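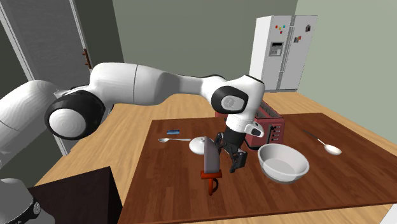

The Bedau kitchen set now stands at 297 episodes, and I would like to stop at that and fix the labels. The simulated table has two spoons on it, one near the white dome and one right of the bowl, and our prompts just say "the spoon" – so 4 annotators picked differently. I suggest naming a neighbour each time.

Murali Panicker wrote:
> Are we still rendering 256 per layout for Skaladby? I can free 2 machines.

Yes please, but after the relabelling.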